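# README: the Tuvotach box shelf

Hello, and thanks for opening the readme before the folders. I'm Amber Van Leeuwen, and this is the collection of notes and pictures I've been putting together on small wooden boxes: how they're made, how they wear, and how people pick them up, turn them over and put them away again. I started it because I kept buying old boxes in Cornstead and could never find a plain reference for what's going on underneath them. Plenty has been written about lids and hinges (and inlay, heaps about inlay!) and hardly anything about bottoms.

Last tidied: 20th September

## What's in the folder

- `boxes/` has one subfolder per box, 98 of them at the moment
- `pictures/` has everything visual, named to match the box folders
- `notes.csv` is one long table of 171 notes, written by me and by two patient friends
- `spelling.txt` is my list of words, so that "rim" and "lip" don't end up meaning the same thing (they did for a good while, sorry)

Some boxes have several notes and some have only the one. If a box has no note on its underside, it just means we haven't got to it yet, and you shouldn't read anything into it.

## What I write down

For every box I put the kind of wood if I'm sure of it. Mostly I'm not, so you'll see a lot of "pale" and "dark" and "reddish", and I'd much sooner have that than a confident "beech" that turns out to be birch. Then corners, rounded or square. Then grain, which way it runs along the front. Then damage, which gets its own column and is my favourite one by a mile.

The underside gets the most room. A bottom panel can sit flush, or it can be set back a bit so there's a thin rim left standing all the way round, almost like a very shallow tray turned the wrong way up. I call that a recessed bottom. It's a nice thing to have on a box you use every day, as the rim takes the scuffs and the panel doesn't.

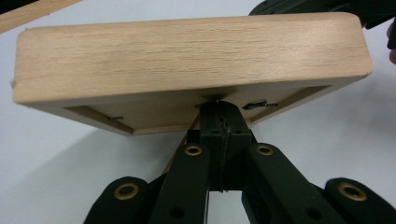
Staples are where people get snobby. I've had a dealer tell me that a stapled bottom isn't worth recording, and I couldn't disagree more! A couple of short staples into a thin panel is a perfectly sensible way to keep it where it belongs, and they tell you something about how the box was put together. In the table I use `fixing` for this, and the values are `staple`, `pin`, `screw`, `glue` and `unsure`. If you can only see some of the fixings, put down what you can see and leave `fixing_total` blank. Please don't guess that there must be one on every side.

Chips go in `wear`, with the end they're at. "Left end, edge a bit frayed" is plenty. I don't grade them. I tried a scale from one to five early on and we all argued about what a three was, so out it went.

## Handling

A light box can be lifted from below quite happily if it's held near the middle. The ones with loose bottoms shouldn't be, so check the `loose_bottom` column before you copy what you see for your own boxes at home. I learnt this with the Vandenberghe sewing box, which let go of its panel and 28 bobbins all over my kitchen floor. Two are still under the cooker, I think.

For cleaning I use a dry brush first and a barely damp cloth after, always along the grain. Old staples can leave a grey mark in pale wood, and scrubbing only makes it bigger.

## Known problems

- The first 30 notes were written before I had the spelling list, so search them for both "base" and "bottom".
- Left and right mean as you look at the picture. In a few old notes they mean as you face the front of the box. I fix these when I trip over them.
- The Mekik boxes are listed under "M" and again under "tea things". They're the same boxes.
- Colours shift a lot between pictures. Don't use them to match a stain.

## Using it

Help yourself for anything you like, teaching, repair notes, a blog, a shed project. A mention of the Tuvotach box shelf is kind but I shan't chase you for it. If you spot a mistake, send me the folder name and the line, and I'll sort it next time I sit down with the table, usually with a cup of tea and the radio on.

---

**Comments**

**pocketplane:** Really pleased to see undersides getting a proper column. Would you take drawer bottoms as well, or strictly boxes?

**Amber:** Boxes only for now, or I'll never get my table back! Do keep your drawer notes though, I'd love to read them.

**marigold_k:** The loose_bottom column is blank for most of the tea caddies. Is blank a no?

**Amber:** Blank is a "don't know". I'll add that to the spelling file.

**hobbins:** Came for the sewing box story, stayed for the staples.

Contact: Amber Van Leeuwen, Cornstead | © Tuvotach box shelf | Back to top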